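How to research and write a family memoir when the records are thin

Most people who want to write about a parent or grandparent begin with a handful of papers and a few stories that don't quite agree. You can still write a good account from that. The steps below follow the order I used for a book about my grandfather, Kofi Kpodo, who played trumpet in dance bands before he moved abroad and took a job in a shipping office. The order matters less than keeping proper notes from the first day.

What you need before you start

A notebook you will keep only for this. A box or folder for loose papers. Some way of recording people's voices, and a phone is fine. A computer for the writing itself, although Arwel Wynne, who edited my drafts, wrote all of his own first book in pencil and had it typed afterwards.

Set aside regular hours. I worked from six until eight in the morning, and the book took four years.

Step 1. Write down what you already know

Do this before you ask anybody anything. Put down every story you remember being told, as you remember it, along with who told it and how old you were. Don't tidy it up. Once you have heard your aunt's version of the wedding you will never get your own version back, and the difference between the two may turn out to be useful.

I filled 29 pages. A good third of it was wrong, including the name of the ship and the colour of the car. I kept all of it.

Step 2. Make a timeline

Rule a page into three columns: year, event, source. In the third column write where the fact comes from, such as "birth certificate", "Mum, by phone" or "guess". Leave gaps where there are gaps. If you have only a season, put the season.

My first timeline had a gap of nearly a decade in the middle of it. The bands he was in changed their names often and few of them kept any papers. That gap told me where to look next.

A spreadsheet works as well as paper and is easier to sort. Whichever you use, keep the source column filled in. You will not remember later.

Step 3. Talk to the oldest people first

Relatives are usually happy to talk if you give them warning and don't arrive with a list of accusations. Ring or write beforehand and say what you are doing. Ask whether you may record, and ask again when you sit down.

Bring photographs or objects. My uncle, Ekow Ofori, had told me for years that he remembered nothing about the bands. When I gave him a dance ticket from the Gosik Ballroom he talked for two hours, mostly about shoes.

Ask narrow questions. "What was he like?" gets you "He was a lovely man." Better ones are:

What did he eat for breakfast?
Who did he lend money to?
What did the house sound like in the evening?
What was he doing the last time you saw him angry?

Stop after ninety minutes or so, even if it's going well. People get tired and begin to agree with whatever you suggest. Go back another time.

Type up the recording within a week. Keep the hesitations and the odd phrases, as these are what make a person sound like themselves on the page. Put the name of the speaker at the top and a line about where you were sitting.

Step 4. Go to the archives

Local libraries and record offices are the place to begin. Write ahead and tell them the name, the place and the rough years. Staff can often save you a wasted trip.

For a performer, look for:

Newspaper listings and reviews, which are dull to read but good for pinning down dates.
Programmes, handbills and posters.
Contracts and letters held by a theatre or an agent.
Passenger lists, if there was a move abroad.
Union or club membership books.

I found most of what I needed in the papers of the Ruiz-Ortega agency, which had booked bands into seaside halls. There were 133 letters in the boxes. My grandfather's name was spelt four different ways in them, so search for every spelling you can think of, and then the ones you can't.

Check the rules before you take photographs of anything. Some places charge and some ask you to sign a form. Note the reference number of each item on the same line as your note about it. I lost a whole afternoon in May trying to find a letter a second time.

Step 5. Sort your material by scene

By now you will have more than you can use. Go through the lot and pick out anything that could be a scene: a place, at least one person, something happening. Write each on a card with a short title. Mine had titles like "Ticket office, Drastley" and "The borrowed suit".

Lay the cards out and look for the ones that belong together. I had 100 cards and used fewer than half of them. The rest supplied a sentence here and there, or nothing.

If you have a strong scene with no source behind it, mark the card. You will have to decide later whether to leave it out or to tell the reader that you are imagining it. Readers accept "I picture him standing at the rail" quite readily. They are less forgiving if they find out afterwards that you made it up and said nothing.

Step 6. Choose where you stand

A family memoir has two people in it, the one written about and the one writing. Decide early how much of yourself goes in. There are three common ways of doing it. You can stay out almost entirely and write a short biography. You can put yourself in as the person searching, so that the reader finds things out when you do. Or you can alternate, a chapter of then and a chapter of now.

I tried the first and it was flat. The second suited me better, as I had never met him and the searching was most of what I had. Write the same two pages each way and give them to somebody who doesn't know your family. Peiyu Gu, who was in my evening class, read all three of mine and put a cross next to every place where she had stopped caring. It was a useful exercise and I have done it since for other people.

Step 7. Write a rough draft straight through

Start with whichever scene you know best. It doesn't have to be the first chapter. Set yourself a small amount each session and stop when you have done it, preferably in the middle of a paragraph so that there is something to pick up the next day.

Don't look things up while you draft. Put a cross in the margin, or type XX, and carry on. An hour spent checking tram routes is an hour in which nothing gets written.

Print each chapter once it is finished and put it away. Reading on a screen makes everything look more finished than it is.

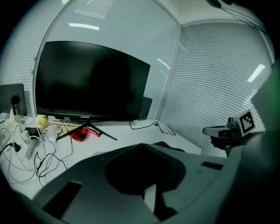 Step 8. Check the facts against the timeline

Go back to the page you made in Step 2 and read the draft beside it. Look for people who are in two places in one month, children who are too old for their school, songs played before they were written. Clear every XX.

Where two sources disagree, you can choose one and say so in a note, or put both versions into the text. My mother and her brother disagreed about who had sold the trumpet. I gave each of them a paragraph and left it there.

Step 9. Show it to the family

Decide beforehand what you are asking. I asked my relatives to correct errors of fact and to tell me if there was anything they couldn't bear to have in print. I didn't ask whether they liked it.

Send only the pages that concern them, and give a date for replies. Expect a long silence from one person and a very long letter from another. My cousin Elikem Ofori objected to a single adjective and had no view on the chapter about his parents' divorce.

You don't have to accept every change. If somebody is living and the material is private or could damage them, take advice before you publish. Changing a name is sometimes enough, though in a small town it rarely is.

Step 10. Cut

Take out the first page and see whether anything is lost. Then look for places where you explain a feeling the scene has already given. Lists of ancestors can nearly always go, or be moved to a family tree at the back.

Read the whole thing aloud. Long sentences that run out of breath will show themselves, and so will any word you lean on too often. Mine was "somehow".

Printing and sharing

If the book is for relatives only, a local printer can do a short run from a PDF. Ask to see a proof first and check how the photographs have come out, as old prints often go muddy. My copies were done by Grarkik on cream paper with a sewn spine, and the proof showed two captions swapped.

Give a copy to the record office or library that helped you, along with your recordings if the speakers agree. Put the notebook, the cards and the typed interviews in one box, label it, and tell somebody where it is.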